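4. Setting up your Skesia backup box

I've done this a good few times now, and the bit people rush is the naming, so please don't! Have a cup of tea handy and make a start when the office is quiet. I like Saturday mornings.

1. Plug the network cable into the box first, then the power. Wait until the start-up chime has played.

2. On your computer, open the Skesia page and choose "New box". Type in a name you'll still understand next year (mine was called "box" for ages, and then I bought another).

3. Make two accounts - one for you and one for whoever covers when you're away. Telma Yáñez and I share the job, and we each have our own password.

Note: if you see error 503 at this point, the box is still waking up. Leave it two minutes and reload the page.

4. Pick the folders you want copied. Start small! Letters and invoices are plenty for a first run, and you can add the photos once you trust it.

5. Set the time of the nightly copy. I use 11 pm.

Caution: don't pull the power out while a copy is running. Use "Shut down" in the menu and wait for the page to say it's finished.

6. Keep the vents clear wherever you put the box, in a cabinet or on an open shelf.

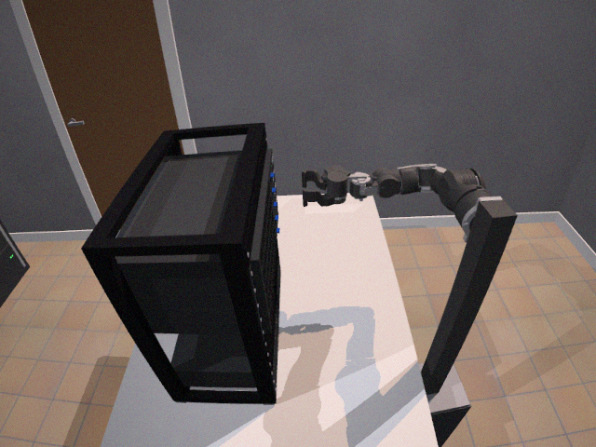
Black cabinet, white table, blue lights up the front edge.

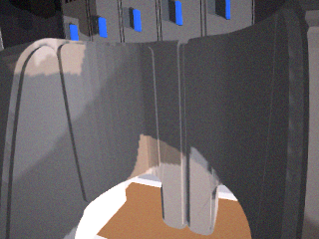
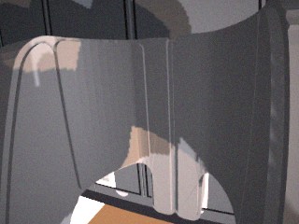 7. Restore one file as a test. Choose something dull, save it under a new name and open it.

Questions? Write to Rosalie Gasser at the Skesia help desk | © Skesia | Back to top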